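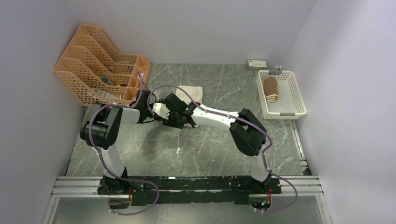
Two robot arms on a grey, marble-patterned work surface.

Sendance Library News: The Winter Reading Log Is Back

If you've come up the front steps lately you'll have noticed that the old card rack by the desk is full again, and yes, those are the new reading logs. The Winter Reading Log starts in February and runs until the last Saturday of the month, and it's open to anybody with a Sendance card, from the babies in the board book corner right up to the gentleman who told me last year he had been reading the same Western since he was in the Navy (he finished it, and he got his sticker).

The rules haven't changed much. You pick up a log, you write down what you read, and you bring it back to the desk whenever you've filled a row. Audiobooks count. Reading to a grandchild counts for both of you. Magazines count if you read the whole thing, and we're going to take your word for it. Last winter we took in 811 finished logs, which was a lovely surprise for a town our size, and nearly 88 of those came from families out on the Peixoto road who had never signed up before. We'd love to see all of you again, and your neighbors too.

A few people asked for help choosing, so Gilmar Marinho has put together a shelf of 16 books right inside the door. Gilmar has been with us since the fall and he reads faster than anyone I've ever worked with, so I had to talk him down from a much longer list. There's a fat family saga in there, two mysteries set on ferries, a history of salt that I took home meaning to skim and then stayed up with until one in the morning, and a small book of letters between two sisters that made me cry at the bus stop. If the one you want is out, ask us to put your name down. The holds have been moving quickly, usually within the week.

For the younger readers, story hour moves to 10:30 on Saturday mornings for the length of the program. The Drinarham Bakery is sending over rolls again – plain and cinnamon – so please tell us at the desk if your child can't have wheat or nuts and we'll set something aside. Strollers can go in the hallway by the coat hooks.

There will be 3 drawings at the end, one for each age group, and every finished log goes in the basket. The grown-up prize is a reading lamp and a wool blanket. The teen prize is a gift card to the Plistetix bookstore, and the children's prize is a box of picture books chosen by Gilmar, who has been very secretive about it and keeps the box under his desk.

One last thing, about returns. The outdoor book drop sticks when it's cold, so give the handle a good firm pull and let the door swing all the way back before you walk off. If it still won't open, bring your books in at the front desk during open hours. We won't charge a late fee on anything that comes back the next day.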